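Stustlow Community Building: Walk-Through Safety Checklist with Comments
Ground floor and shared workroom, July round

Form in use: Zokgate short form, 22 items. Only items with a comment are listed below. Everything else was marked OK.

Item 1. Main entrance, door closer
OK. Door latches on its own from fully open. The closing speed was adjusted after the last round.

Item 2. Entrance mat
Fix. One corner curls. Replace the mat or tape it down on all four sides. Do not use the cloth tape from the supply closet, it lets go when people come in with wet shoes.

Item 4. Corridor carpet, seams and edges
Watch. The seam outside the workroom has opened a little. Loose threads trimmed. Check again next round.

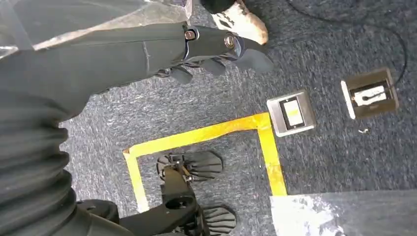

Does a lifted carpet seam have to be reported if no one has tripped on it?
Any seam that a shoe tip can catch goes on the form, whether or not there has been a fall. Write down the nearest door so the flooring crew can find it.

Item 5. Exit signs
OK. Both lit. Test button held for 20 seconds on each.

Item 7. Emergency lights
Fix. The unit by the back stairs dims almost at once when the test button is pressed. Battery is probably at the end of its life. Order placed with Sung Electrical Supply.

Item 8. Fire extinguishers
OK. Gauges in the green, pins and seals in place. The tag on the kitchen unit is hard to read and should be rewritten in ink.

Item 9. Electrical panel, clear space
Fix. Folding chairs stacked in front of the panel again. Moved to the storage room during the walk-through. The floor in front of the panel should be marked with yellow tape, at least 35 inches out from the door.

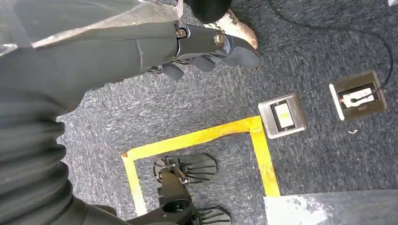 Item 11 is floor condition in the workroom, and it was marked Watch. Vacuuming is done in the evening but the strip along the wall gets missed, and grit there wears the backing. Small hardware is the other thing to look for. Screws like the two silver ones on that black hand are easy to spot against a dark shell and a lot harder to find once they are down in carpet pile. Run the magnet bar before the vacuum. Furniture feet were checked at the same time and two felt pads were replaced.

Item 12. Power strips and cords
Fix. One strip plugged into another behind the bookcase. Separated. No cords under carpet.

Item 14. Tables and seating
OK. Legs tight, no splinters or sharp edges. Aisle to the door clear. 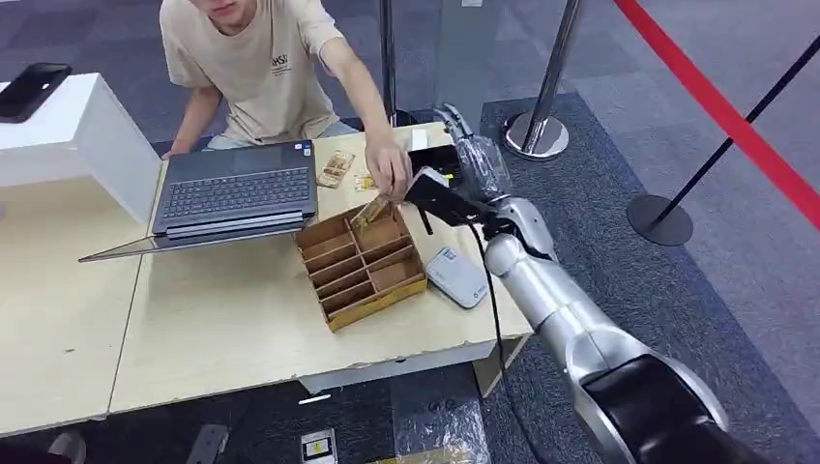 Skodance left a comment on the posted copy asking that table legs be checked every month, as theirs worked loose between rounds last winter. Added to the monthly sheet.

Item 16. Windows
OK. Locks work. One sash is stiff.

Item 19. First aid kit
Fix. Low on medium bandages and the cold pack is missing. Restock from Room 54.

Item 21. Hot water at hand sinks
OK.

Open items carried to the next round: 2, 4, 7, 9 (floor tape only), 11, 19.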